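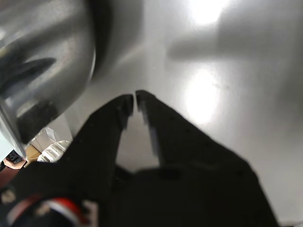 Silver on grey, with the light coming off both.

The Worktop

My aunt left me the flat in Rekow and everything in it, which the solicitor's letter put as "contents, various". I went in December, when I had a week owing from work. The heating was off and the hall smelt of floor polish.

I began in the kitchen because I thought it would be quick. She had cooked for other people most of her life, at the Hotel Gradano and then at the school, and I expected her to have kept very little of it. The first cupboard had seven mixing bowls in it, one inside the other. The second had lids. I could not find what most of the lids belonged to.

I put everything on the worktop. It was pale grey and she had been proud of it. She rang me the evening it was fitted and told me what it cost, then told me again in case I had missed it. You were not allowed to put a hot pan down on it, or a wet cup, or your keys. When I was a student I stayed with her for four months and ate most of my meals standing up, with the plate in my hand.

By three o'clock the light was going and I put the lamp on over the sink. It shone straight back up at me. I moved a bowl to get it out of my eyes and saw a scratch underneath, as long as my finger and quite deep. I wet my thumb and rubbed it, the way you do, and it stayed where it was.

I knew about that scratch. I had made it with the foot of her coffee pot, the one from Effiong with the bad handle, on the morning I moved out. I had put the bread bin over it and gone for my train. For years I waited for her to mention it. She talked about the neighbours, and her knee, and the price of the ferry to Emum, and I sat on the other end of the phone and waited.

The bread bin was still there, further along, next to the kettle. I lifted it. There was nothing under it but crumbs. So at some point she had moved the bin, found what I had done and put the bowl there instead — or she had wanted the bin nearer the kettle and never looked down. I stood and thought about which it was. She looked down at everything else.

The man from the clearance firm came the next morning. He walked through the rooms quickly and wrote in a small book. In the kitchen he ran his hand along the worktop and said it had been well looked after. He offered me 269 for the lot and I said that would do, apart from the bowls.

"They're not worth anything," he said.

I told him I knew that. He helped me carry them down to the car anyway, and we wedged them behind the passenger seat with a bath towel. They rang against each other at the first corner. I pulled in by the chemist, took the smallest one out and put it on the seat beside me, and after that they were quiet as far as the ferry.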